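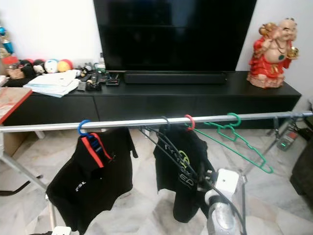

TV, soundbar and Buddha figurine on the black cabinet.

Home Tickets Guides Contact
Print | E-mail

Pickup alerts arrive late or twice -- Melell family app
Opened by: Wanda Kalinowski
Site: Praltis preschool
Status: Resolved

Parents of children in the toddler room get the "signed out" alert up to 300 seconds after pickup. Second parent on the account gets it twice. Drop-off alerts are on time. Nap and meal notes are on time.

January, 8:40 a.m. Checked the room tablet. Clock correct, app current. Signed a test child in and out. In: immediate. Out: 290 seconds, two copies.

9:15 a.m. Same test from the office tablet. Out: immediate, one copy. Fault follows the toddler room tablet, so the parent accounts are fine.

10:05 a.m. Sync interval on the room tablet is set to 300. Office tablet is set to 5. Changed room tablet to 5 and restarted the app. Delay gone, duplicate still there. 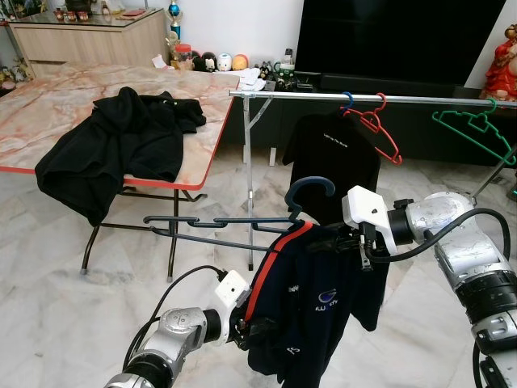
Danish Jadoon replied that his account had the same duplicate, and that it began the week his daughter moved up from the infant room. He asked whether she was still on the old room's list.

11:30 a.m. Confirmed. Four children who moved up are active in both rooms, and each room sends its own sign-out. Removed the old room entries. Test with the Jadoon account: one alert, no delay.

Note for staff -- when a child changes rooms, use Transfer, not Add. Add leaves the first enrollment open.

Left open until after afternoon pickup. No duplicates reported. Closed by Roxana Bratu.

Print | E-mail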